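**GRITMONT, 6 May 2018**

# Jonden Opens a Wood Offcut Swap at Its Gritmont Shop

Anyone who builds things knows the pile: ends of boards, short lengths of trim, a painted stick left from a job two years ago. Jonden, the woodworking shop in Gritmont, has been saving that pile since February, and this month it starts giving the pieces away to schools, clubs and anyone with a project in mind.

The Offcut Swap has already passed along 893 pieces in a trial run with 4 local schools. Kids turned them into birdhouses, marble runs, picture frames and one very tall giraffe (still standing, at last report!). Another 1,288 pieces are sorted and ready to go.

"I've worked with wood most of my life and I still can't throw out a good short piece," said Valdis Luik, who runs the swap for Jonden. "Hand a ten-year-old a block and a couple of sticks and you'll have a bridge or a boat before you've finished your coffee. I love seeing what comes back through the door."

Pieces come in all sorts of shapes and colors, from chunky blocks to slim sticks, and many still carry their old finish. Scuffs and faded edges stay as they are. Jonden checks each one for nails and splinters, then sorts by length and thickness so that builders can find a match quickly.

Two neighboring businesses are pitching in. Grastix is supplying paper sacks for carrying pieces home, and the Lukoševičius furniture workshop is adding its own leftovers to the stock, mostly narrow strips and table leg ends.

There is no charge, and bringing something to trade is welcome but not required. Visitors may fill one sack per visit. Teachers who need a larger batch can ask at the front counter and should allow a week for it to be put together. Jonden can't take pressure-treated lumber, particle board or anything with peeling paint.

The first 154 visitors will also get a folded sheet of simple building plans drawn by Luik.

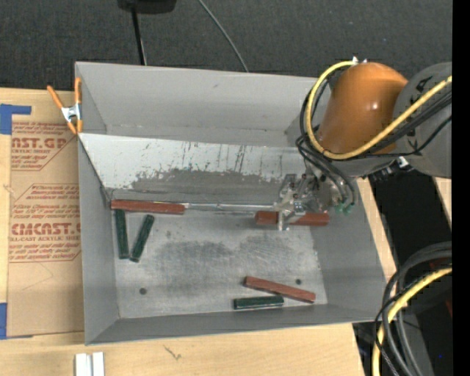
*Reddish-brown wooden blocks and dark green sticks in a gray metal bin.*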